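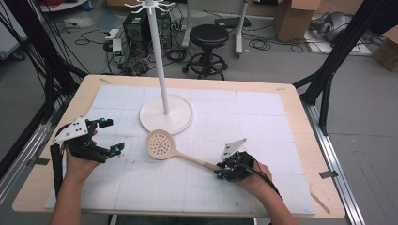

Spoons, Hooks and a Great Deal of Patience: News from the Kitchen Table Project

Those of you who have been reading since the spring will remember that we promised ourselves a "simple" autumn task for the learning group, something small enough to fit on one table and dull enough that we could get plenty of it done. We settled on hanging up kitchen utensils. You take a spoon or a ladle off the table, you bring it up to a stand with a ring of hooks at the top, and you hang it there. Anybody's four-year-old can do it. I have now spent most of September with it and I have a new respect for four-year-olds.

The idea, for our newer readers, is that we don't write out the motions for the arm. We show it. One of us sits down, puts a gripper in each hand and does the job the way a person would, and every go at it is saved as one example. Feed enough of those to Kukari (our training software, named long before my time, please don't ask me) and it starts to work out how to do the job by itself. What counts as enough is the question we argue over at lunch.

Our tally at the time of writing is 181 examples of the slotted spoon. Of those, 64 are from Jelle Schouten, who has the steadiest hands in the building and knows it, and 71 are from Audrey-Anne Bouchard, who started three weeks after him and has been very gracious about overtaking. The rest are shared out among whoever walked past the door at the wrong moment, me included. I will say that my own are easy to pick out when you play them back, as I slow down before the hook like a person parking somebody else's car.

The slotted spoon was chosen on purpose. It has a long, thin handle and a broad head, so it matters a good deal where you take hold of it. Pinch it at the very end of the handle and the head wants to swing. Take it nearer the middle and it behaves, but then the gripper is in the way when you get up among the hooks. People sort this out without thinking — we shuffle the thing along in our fingers and never notice — but with two plain jaws on each hand you have to plan for it, and everybody plans a little differently. Mieke Verbruggen, who looks after the recordings, was worried at first that all this variety would muddle the training. Her view now is that we want the variety so long as each person finishes what they begin. What she does not want is dithering. If you start with the right hand and change your mind halfway, please stop and begin a fresh example. She can tell!

We also learned something about the grid sheet on the table. In the first batch we all set the spoon down in more or less the same spot every time, out of pure habit, and the result was a system that was very good at spoons in that spot and hopeless a hand's width to the left. So now there is a running order pinned up by the door, which tells you which rectangle the spoon goes in and which way the handle should point. It's slower, and you do feel a bit silly consulting a chart to put down a spoon, but the early test runs are already looking better for it. We have moved the stand about as well, though not nearly as often as we should, and that is next on the list.

A few words on comfort, as several people have asked. The grippers are not heavy, but they do have cables, and the cables have opinions. Let yours run down along the outside of your wrist and over your forearm before you begin, and give it a bit of slack. Volkan Karaca suggests no more than half an hour at a stretch, and he has the sore shoulder to back it up. Mornings before ten are the quietest if you'd like the room to yourself. There is usually tea.

What comes next? Once the spoon is up to 200 or so we'll go on to the ladle and the spatula that our friends at Verbeke kindly sent over, and then, if we are feeling brave, two utensils on the table at once. Carola Kramer would like the left hand to do more of the work in that round. At the moment it mostly hovers, open and ready, while the right does all the fetching, and she suspects Kukari is learning that left hands are for decoration. So left-handed readers, please get in touch, we would be so glad to have you.

If you'd like to give it a try, put your name on the sheet by the Drovemwood entrance or simply reply to this newsletter. No experience is needed, and Jelle will walk you through a few practice rounds that aren't saved. Bring short sleeves, or sleeves that roll up.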